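Claluvance Kitchen Set
README, release 2

What this is

Claluvance is a set of recorded home-kitchen tasks sold together with the Gotodero arm kit. It is meant for people who have bought the kit, or are thinking about it, and want to train or test a policy on small appliances before they clear their own counter. The set comes on the drive in the box and can also be downloaded with the order number.

Everything was recorded in ordinary homes and rented apartments. Tables were left as the people living there keep them, so expect boxes, baskets, cloths and chairs in the background.

Contents

1136 episodes in total. 700 are for training and 416 for testing. The last 20 are calibration runs and should stay out of both splits.

Each episode folder holds:
- the video from the fixed view
- joint positions and gripper state for the arm
- a one-line task text in English
- a still of the work area
- a notes file, sometimes blank

Task groups

Lids and doors: opening and closing rice cookers, kettles, microwaves and bread bins.
Buttons: pressing a named button on a front panel. Mechanical and touch panels are both included.
Moving things: taking an item from one spot on the table to another.
Wiping: one cloth, one surface, no liquids.

Task texts were written by the person running the session and then edited by Mfinanga, the firm that did our labeling. Spelling was fixed but wording was left alone, so the same action may be "open the lid," "lift the lid" or "flip it open."

Panels in other languages

A fair number of appliances have labels in Chinese or Japanese. The task text uses an English name for the button ("reheat," "start cooking") and the file labels.csv gives the printed characters next to it. If your model reads text from the image, use the printed column. If it works from position only, you can skip the file.

Hardware

Recorded on the Gotodero two-finger arm with the soft tips. The Stumar mount was used for all table work. Other mounts will work, but the base height will be different and you will need to redo the calibration in setup/base.txt.

Known problems

- Shiny black fronts. Glossy panels reflect windows, and the depth channel drops out over the bright streaks. We left these episodes in. They are tagged "gloss" so you can filter them.
- Touch buttons give no travel, so the force reading is a poor sign of whether a press landed.
- Cookers with a dark display have no visual cue for power state. Check the notes file.
- Episodes in the wiping group were trimmed by hand and some start a little late.

Example work area, lids and buttons group:

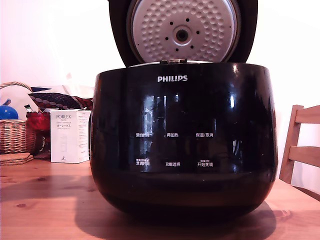
Kanini Kioko wrote to us in May that the gloss tag was the most useful thing in the release, but that it should be split in two, one tag for reflections on the panel and one for reflections on the lid. Her lid policy did fine with the tagged episodes left in, and only the button policy suffered. We plan to split the tag in release 3 - until then, filter by task group as well as by tag.

License and support

Kit owners may use the set for research and for their own products. Please don't repost the videos. Support mail is answered Monday mornings, and it helps to include the episode number and the contents of setup/base.txt.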